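Section 4: Descaling taps and shower heads with the Tapsell soaking cup

Revised 4/12/26

By now you should have the cup out of its box, the strap threaded and the rubber collar rinsed, all of which is covered in the previous section. If you skipped straight to this one (many people do, and I would too with a tap that had gone to a dribble), please at least go back and read the page on checking your finish. It's short, and it could save you a tap.

The Tapsell cup works on ordinary limescale, the chalky white or greyish crust that hard water leaves behind. It won't do anything for rust stains, and it won't mend a worn washer. If your tap drips when it is fully closed, have that seen to first and come back to us afterwards.

What you'll need

The Tapsell cup, strap and collar
One sachet of Modusau powder (15 g of citric acid, nothing else in it)
A measuring jug
An old toothbrush
Two soft cloths, one to be kept dry
Rubber gloves
A cup of tea, if you are the patient sort

CAUTION: Never mix the powder, or the solution made from it, with bleach or with any cleaner containing bleach. The two together give off chlorine gas. If you have used a bleach spray on the basin or bath, rinse everything down with plenty of plain water, open the window, and leave the job until another day.

CAUTION: Don't use the solution on marble, limestone, travertine or any other stone surround that contains lime. Acid eats into these and the dull patches it leaves can't be wiped away. If your basin is set in stone, lay a thick folded towel over it and put a tray on top of the towel. Better still, unscrew the spout end and soak it somewhere else.

Mixing the solution

1. Put your gloves on and open the window a little.

2. Pour 600 ml of warm water into the jug. Warm from the tap is fine. Please don't use boiling water, as the collar goes soft and will never sit properly again.

3. Tip in the whole sachet and stir until you can't see any grains at the bottom. Always add powder to water. If you do it the other way about you get a stubborn little cake stuck in the corner of the jug, and a fair amount of muttering.

4. Taste nothing, and keep the jug well out of reach of children and pets. It looks just like water.

Note: You can use plain citric acid from a home-brew shop if you run out of sachets. Use the same weight in the same amount of water. Making it stronger doesn't make it much quicker and it is harder on plated finishes. Lemon juice will also work after a fashion, though you need a good deal of it and the pips get into everything. Cola gets recommended for this sort of thing every year. It does have acid in it, but it has sugar in it too, and you'll be cleaning that off long after the scale has gone.

Fitting the cup to a tap

5. Make sure the tap is fully off and dry the spout with one of your cloths.

6. Slide the collar up over the spout with the ribbed side facing the floor. It should grip snugly. On the slimmer Kangate spouts you'll want the inner ring left in, and on almost everything else you can take it out.

7. Fill the cup to the moulded line and no higher. There's a great temptation to fill it to the brim. When the spout goes in, the level rises, and the rest goes down your sleeve.

8. Offer the cup up to the collar, give it a quarter turn until you feel it click, and loop the strap over the body of the tap. Pull it just tight enough that the cup doesn't swing.

9. Leave it for 15 minutes. You should see small bubbles rising, which is the acid working on the scale. If there are none at all, you may have very little scale, or you may have mineral deposits of another kind, and the Troubleshooting section has more on that.

10. Take the cup down carefully, with a hand beneath it. Brush the spout with the toothbrush, paying attention to the mesh, and wipe away whatever comes loose.

11. Run the cold tap for a full minute, then dry the whole thing with the second cloth. Don't leave it to dry by itself, or the first new spots will be there by teatime.

If a crust is still hanging on, you may repeat steps 7 to 11 with fresh solution, up to 3 times in one day. After that, let the tap rest until the next day.

Fitting the cup to a shower head

The Trilow shower heads, and most others of that general shape, are too wide for the collar. Use the strap by itself, passed through both lugs on the cup and over the arm of the shower. Only the face of the head needs to be under the liquid. Jarrah Henare on our helpline suggests doing this last thing before you go out for a short errand, so that you aren't tempted to fiddle with it, but do stick to the same soaking time and don't be tempted to leave it overnight. Rubber nozzles can be rubbed with a thumb afterwards and the softened scale will pop out quite satisfyingly.

Note: Ákos Sipos, who wrote the first version of this guide, used to advise unscrewing the head every time. We've found that this wears the thread for no great benefit. Once a year is plenty, and March is as good a month as any.

Getting rid of what's left

Used solution can go down the sink with the cold tap running. Don't pour it back into the jug to keep for next time, as it has already spent itself on the scale. Rinse the cup, collar and strap under the tap and stand them upside down on a cloth. The collar should be stored out of sunlight.
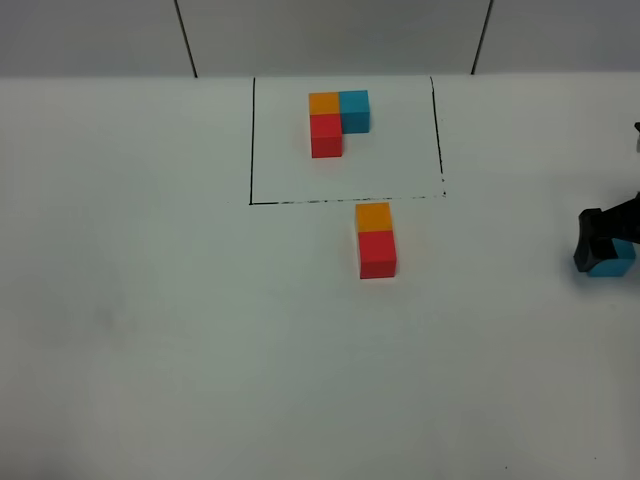
Once the tap is done, give some thought to wherever you stood the jug, as drips of the solution dry to a sticky film that you'll find with your elbow later. A wipe with a damp cloth and then a dry one will see to it on most sealed worktops. Please don't expect the solution to double as a general stain remover, though. Acid is for lime. Black marker on a white tabletop, such as the outline drawn against the far edge of the one above, is a different sort of job, and so are most dark smudges. For a smudge, start with warm water and a drop of washing-up liquid. For marker, put a little surgical spirit on a cotton bud, try it first in a corner, keep it well away from flames, and work from the outside of the line inwards so you don't spread the ink. A matt surface may need going over more than once. Rinse with plain water, dry it, and put your gloves away the right way out for next time.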